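22. März 2025

Textilplatz, Lappen und Handtücher, Charge Kirkthorpe

Fortsetzung der Faltreihe. Format einheitlich 600 x 600 mm, Frottier, Flächengewicht laut Lieferschein 592 g/m². Ecken nach der letzten Wäsche leicht verzogen, für die Reihe unkritisch.

Ablauf wie gehabt: auflegen, glattstreichen, einmal längs, einmal quer, ablegen. 55 Durchgänge geplant, alle notiert. Davon 15 mit Versatz an der Kante über der Toleranz. Der Versatz tritt fast nur auf, wenn das Etikett beim ersten Falz oben liegt. Vermutung: die Naht am Etikett trägt auf und zieht den Stoff schräg. Etiketten nicht abtrennen, sonst ist der Vergleich mit der Charge Pelupessy hinfällig.

Weiche Unterlage getestet. Tuch rutscht weniger als auf der blanken Platte, dafür bleiben Falten stehen, die man erst beim Anheben bemerkt. Glattstreichen dauert länger. Für Zultow trotzdem beide Varianten führen.

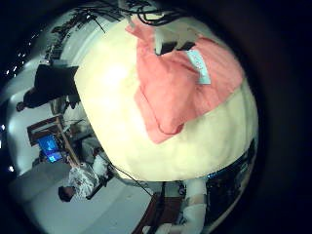

Auswertung der Kantenmaße liegt im Ordner Bristolness, Blatt 2. Spalte »Etikett oben/unten« fehlt dort für die ersten Durchgänge, aus den Handnotizen nachtragen.

Offen: zweite Wäsche bei 60 Grad, danach Maße neu nehmen. Lachsfarbene und helle Tücher getrennt waschen. Lineal mit Anschlag zurück in die Schublade.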